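Pisia Reptile and Insect Survey Group
Minutes, 2024-08-22

Minutes of the last meeting accepted.

Snake reports. The Plurnow form took in 143 sightings, 7 with a usable photo. Members doubted the claim of a coral snake at Abernathy Creek — the sender gave no band order. Logged as unconfirmed.

Pitfall traps. Sturketti quotes $609 for a new set and promises double the beetle catch. No data came with the quote. Deferred.

Range map. The draft shows roughly 700 records, many with no date. Several members would not put the group's name on it. Undated records to be pulled before any vote.

Meeting closed. 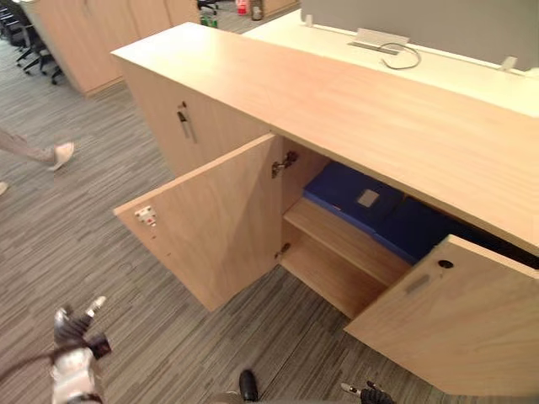 Cabinet with both doors open, August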